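Roslow Oiled Oak Worktop

Solid planks, finished in our workshop with Prantl hardwax oil and ready to install. Sold by the length, with one long edge eased and the other left square for the wall side.

Available lengths: 300 cm and 400 cm
Depth: 83 cm, can be trimmed on site
Finish: Prantl clear, 2 coats
Edge profiles: Tirau (rounded) or Lumau (small bevel)

The oil sinks into the wood and leaves a low sheen. It darkens a little over the first year, more so near a window. If you want the color to stay even, move bread bins and small appliances now and then during the first few months.
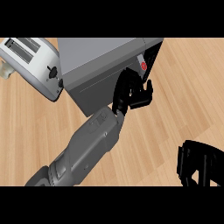

Crumbs and flour should be brushed off before you wipe, or they get dragged into the grain. Use a damp cloth and a drop of dish soap. Do not use scouring pads, bleach or any spray that contains ammonia. Hot pans need a trivet — the oil will not protect against scorching.

Re-oil once a year, or sooner around the sink. Sand lightly along the grain, wipe off the dust, and rub in a thin coat. Leave it overnight before putting anything back.

Cutouts for sinks and cooktops can be made before delivery. Send us a drawing with all measurements taken from the front left corner. Worktops with cutouts cannot be returned.

Both lengths ship flat on a pallet to the curb. You will need at least one other person to carry the shorter one, and more for the 400 cm. Let the wood rest indoors in its wrapping before fitting.

Questions about cutouts or edge profiles go to Ewan Trevaskis in the workshop.

Page updated Jul 19, 2021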